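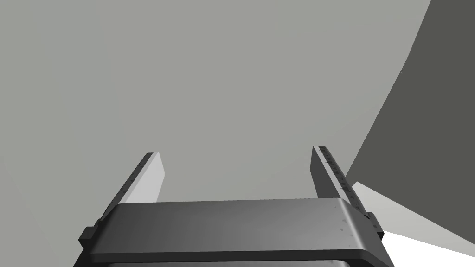 Two-finger gripper, open

Our department has 3000 dollars for grippers. Should we budget for one arm or two?
Nendeo

Two. Simulate your own tasks before requesting quotes. A crowded island counter, with a spray bottle and mugs close together, shows how much reach each arm needs.
Kashyap

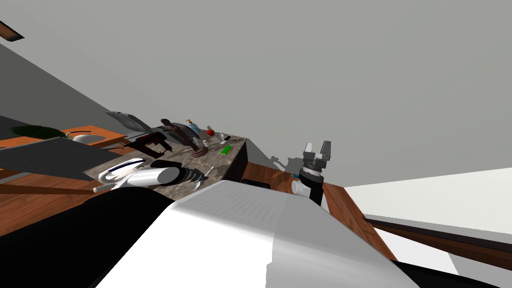

Finger opening matters more than reach. Slender items, such as the white one with a rounded tip, require pads that close fully.
Jannik Teuber

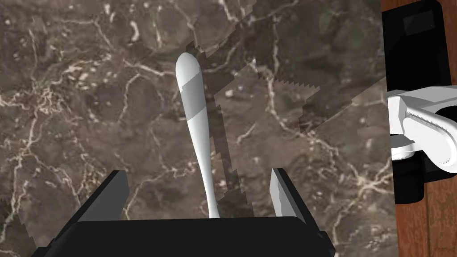
Spare pads should be budgeted separately. Ours were 107 dollars a pair. Confirm the closing width with the vendor.
Cerkarer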